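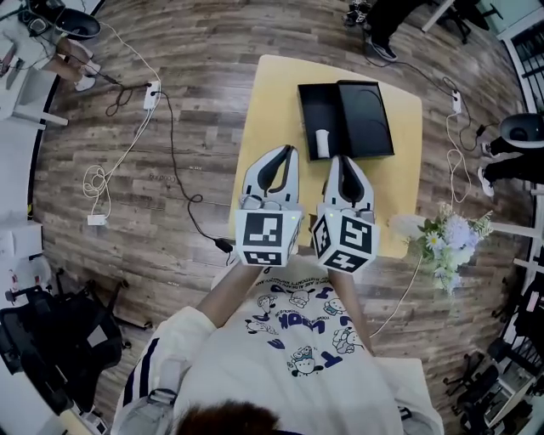 I have a soft spot for boxes. Shoe boxes, cookie tins, the nice rigid ones that phones come in – I keep them all, and then every spring I have to face the pile on top of the wardrobe and decide which of them get to stay. This year I decided they could stay if they had a job.

So the pale yellow table got cleared and I started with the black box. It's rectangular, with a shallow tray and a lid that lies flat beside it, and I've been wanting to use it for something for ages. I can't remember what came in it. My best guess is the pen set I got when I left my job in Govport, but it could just as easily have been chocolates (I'd have eaten them and kept the box, obviously).

Why a shallow tray? Well, I have deep drawers in this apartment and I hate every one of them. Things go in and sink. Last June I bought my third roll of clear tape and then found the other two under a pile of takeout menus from a place that closed before I moved in. With a shallow tray you open the lid and there it all is, one layer, no digging!

My plan for the black one is the little stuff that lives around my desk. Spare keys, the good eraser, stamps, the tiny screwdriver for my glasses, lip balm, a couple of batteries. I wanted to put the upright things in first and let the flat things fill in around them, and I'm pretty happy with that as a method. If you do the flat things first you end up with no floor left, and then you're taking it all out again and getting grumpy.

My friend Yichen Fu thinks I should glue dividers in. She did hers with strips of cardboard from a Quintero cereal box and it looks great, I'll admit. But I know myself. The minute I glue something down I'll want to store a thing that's half an inch too long for the slot. I'd sooner have it all slide around a bit. I might line the bottom with felt, and I have some left over from the Christmas stockings, though it's bright green and I'm not sure about bright green inside black. Maybe? Tell me in the comments.

The table deserves a mention too. It came from a secondhand place over in Madholm and I nearly didn't buy it, because who wants a yellow table? Me, it seems. It's square with rounded corners, so I've stopped bruising my hip every time I squeeze past, and it's pale enough that you can spot a dropped earring on it right away. I do all my sorting there now. The one rule is that it has to be bare before dinner, and I keep to that rule almost half the time.

Next up is the Bosine tin, which currently holds 79 cents in pennies, a lot of buttons and a charger for a camera I gave away. Then the shoe boxes. There are 13 of those, and I'm not going to pretend they'll all find work. A few will go to recycling and I'll feel bad for an afternoon.

Oh, and someone asked last time about labels. I use masking tape and a marker on the short end of the lid, since that's the end that faces out on my shelf. Washi tape is prettier but mine kept peeling off by the radiator. If you've found one that sticks, let me know which kind, because I have a whole drawer (deep, naturally) full of the stuff that doesn't.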